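The fake flowers arrived stuck in green foam, and I've decided to keep the foam and change the flowers. Most of what I own for arranging came from Safta Dobre, who was clearing out her craft closet in October and let me take a box of it home.

I'd never worked with the stuff before. The pale mint kind is softer than I thought it would be, and it doesn't forgive much. If you cut it with a serrated knife and go slowly you get a flat side. If you get impatient and snap it, the end comes out ragged and you have to trim it again, so you lose some height every time.

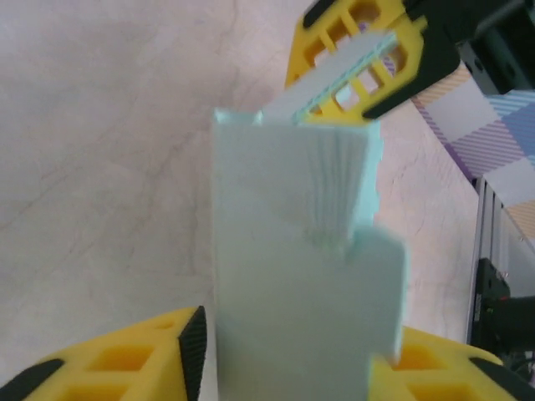
My vase is 6 inches deep, so I want the foam to stop a little below the rim and leave room for moss. I don't bother making the top pretty. Moss covers a lot - so do leaves. The sides matter more to me, because a piece that fits badly will rock when you push a stem in.

I save the offcuts in a bread bag. Small bits are good for wedging into gaps, and a thin one glued under a leaning stem will hold it up fine.

Still to do: find some dried eucalyptus that isn't dyed, and wipe down the table. The dust gets into everything, and I found some in my coffee at 10 this morning.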